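Vuma Scorebook – Set-Up Guide
Section 4: Your First Game
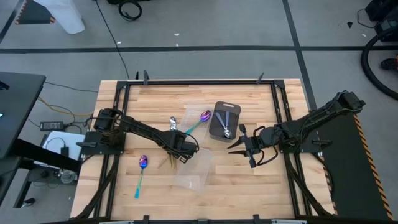
How many players do I need to enter before I can start scoring?
Enter at least 9 for each side. You can add substitutes at any point, even mid-inning!

1. Open Vuma and tap New Game.
2. Pick your league from the list. Uncombe players, yours is already loaded.
3. Type in the batting order, then drag names to shuffle it – great fun on a Thursday night with a late lineup.
4. Tap Play Ball.

Note: Scores save every 30 seconds.

Caution: Tapping End Game locks the scorebook. To reopen it, enter code 411 on the League screen.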